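Shelf sag, and why I stopped trusting the span tables

I spent most of February replacing the shelves in the back hallway. The old ones had bent enough that the books leaned toward the middle, and the clips at both ends had started to pull out of the uprights. I wanted to put the new ones up once and not think about them again, so I did the math first. It took longer than the carpentry.

A shelf held at both ends and loaded evenly sags in proportion to the fourth power of the span. Double the length at the same load per inch and the sag goes up sixteen times. Thickness works the other way, as the cube. Going from a three-quarter-inch board to a one-inch board cuts the sag to a bit over 40 percent of what it was. Depth front to back is only linear, and a deeper shelf tends to collect a second row of books, so I don't count it as a gain.

My uprights are 38 inches apart, center to center. They are screwed into studs I was not going to move. That fixed the one number with the most effect and left me with material, thickness and edge treatment.

The table on the Jastis bracket package says 41 inches is fine for a three-quarter-inch shelf under a "normal household load." It does not say what that load is. I put my own books on a bathroom scale in batches. The heaviest shelf, all manuals and bound journals, came to 108 pounds. A row of paperbacks is nowhere near that. I suspect the table was written for paperbacks, or for towels.

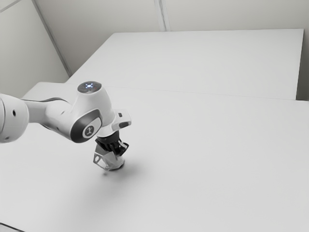 The second thing the table leaves out is creep. Wood under constant load keeps bending for months after the first day, and particleboard is much worse than solid lumber. A common working rule is to take the day-one figure and multiply by 1.5 for solid wood and by 2 or more for particleboard. My old shelves were particleboard. They were fine the first year, when I last looked at them with any care.

I ran three options through a spreadsheet: plywood alone, plywood with a hardwood strip on the front edge, and solid oak at one inch. The strip is the interesting one. A piece three-quarters of an inch thick and an inch and a half tall, glued on edge, stiffens the board far more than its weight would suggest, as height counts by the cube. It does nothing direct for the back edge. I put a cleat along the wall for that, screwed into every stud.

Brigitta Kuster, who has built more shelves than I have, read the spreadsheet and pointed out that I had used the stiffness value for plywood with the face grain running along the span. Mine was going to run across it, to get more pieces out of the sheet. I changed the layout and wasted part of a sheet. She also told me to skip the Zokov clips and use plain steel pins. The clips are molded plastic and the holes they leave are an odd size, so you're tied to them afterward.

Glue was ordinary yellow wood glue, clamped overnight. Finish was two coats of Kälin water-based satin, sanded lightly in between. It raised the grain more than I expected on the oak strip and hardly at all on the plywood.

I checked the shelves with a straightedge and feeler gauges the day they were loaded and wrote the gap in pencil on the underside of each one. I checked again on 29th May. The worst of them, the one with the journals, has moved by the thickness of a business card. The top one hasn't moved enough to measure.

Still to do: the short shelf over the door, which has no cleat yet, and the left upright, where one screw never found the stud.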